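Home Kitchen Workshop Storage Cleaning Odd Jobs Search

Teaching a machine to tidy a cupboard: tips from a doubter

I have been asked more than once whether it's worth showing a robot how to do the dull jobs at home. My short answer is "maybe, if you enjoy repeating yourself". The longer answer is below. I spent most of January doing this sort of work for a small outfit called Rumel, putting things on shelves and taking them off again with a gripper in my hand, and I came away with sore wrists and some opinions.

There are two common ways of going about it. You can drive the arm from a distance with a controller, or you can hold the gripper yourself and do the job at arm's length while it records what you did. Fans of each will tell you the other is a waste of time. I've tried both and I think they're each a nuisance in their own way.

Pick one job and make it smaller

"Tidy the kitchen" is hopeless. "Put the mugs away" is still too big. "Pick up one mug by the side and set it on the lower shelf" is a job. If you can't say it in one breath you will do it differently every time, and then you've taught it six half-jobs.

Be suspicious of anyone who says you only need to show it 10 times. You may well get something out of 10 goes, on that mug, on that shelf, at that time of day. Move the mug a hand's width and see how clever it looks. We did 600 goes at one shelf task before anybody would say a kind word about the results, and the kind word was "promising".

Do it as if you were wearing oven gloves

Your own hand cheats. It rolls things into the palm, nudges them with a knuckle, catches them when they slip. Two rubber fingers can't do any of that, and if you help out with your other hand the machine learns a trick it has no way of copying. Keep the spare hand behind your back or in a pocket.

Squeeze the trigger slowly. I was a snatcher to begin with and my first afternoon was thrown out. Close, wait a moment, lift. Same going down: touch the shelf, wait, open, back straight out. If you swing the gripper sideways as you leave you'll clip whatever you've just put down.

Mind the sides of the cubby

Open compartments are harder than they look. Your wrist wants to turn as you reach in, and the back of the gripper bangs the side panel. Stand square to the compartment you're using and move your feet when you change to the next one. Leaning across saves two steps and spoils the recording.

Deep cubbies are worse, as you lose sight of the fingers. Practise a few with nothing in the gripper first. Put things near the front edge to start with and work backwards over the session.

Small round knobs on cabinet doors are a pest. Come at them straight on, grip, and let your arm follow the curve of the door. Most people pull towards their own chest, which a hinge doesn't care for. I was told a door like this would be "easy to learn". It was easy to say.

Trailing leads

If your gripper has a cable on it, decide where the cable goes before you start. Over the forearm is no good, it slides off. Down and behind the elbow is the least bad. Check it after every few goes and don't let it drag over the shelf, where it'll pull small things along with it.

Keep the markers clean

Some hand grippers carry printed black and white patterns so that the thing can be tracked. Wipe them with a dry cloth. Don't put your thumb over them, don't stick a label near them, and don't let your sleeve fall across. Gilmar Macedo, who was in charge of my bench, rejected 19 of mine in a row for a cuff. I rolled my sleeves up after that and grumbled.

Remote control: go slower than you think

Driving an arm from a controller feels like threading a needle with a broom. You have no sense of how hard you're pressing. Use things you don't mind losing (wooden blocks, soft toys, plastic cups) and leave the glasses out of it until you can set a block down without a knock. Stop when you're tired. I used to push on to the end of the batch and those last ones were always the ones sent back.

Keep your mistakes, but label them

A fumble followed by a decent recovery can be useful. A fumble followed by swearing and a restart is clutter. Write down which is which as you go, in pencil, on paper. The software from Stestov had a box for this and I never trusted it to save.

What does it cost you?

Time, chiefly. The Holanda people talked cheerfully of collecting 4,000 goes for a single set of shelves. I can put my own mugs away in less time than it takes to read that sentence. If you're doing it for pay or out of curiosity, fine. If you're doing it to save yourself housework, do the sum first.

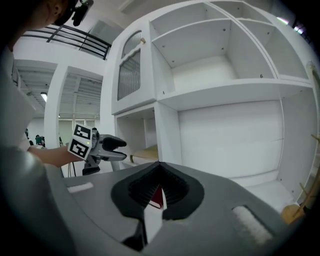 Primlow, 2022-05-02

Two hand-held grippers at the white shelving, with the row of open cubbies and the ribbed glass door beside them. I'd start with the fingers slightly open, as they are on the one to the left, and pointing at the shelves before you press record. Agree who moves first if there's more than one gripper in play, and say it out loud each time.

I still don't have a robot at home. I do now put my mugs away with my sleeves rolled up.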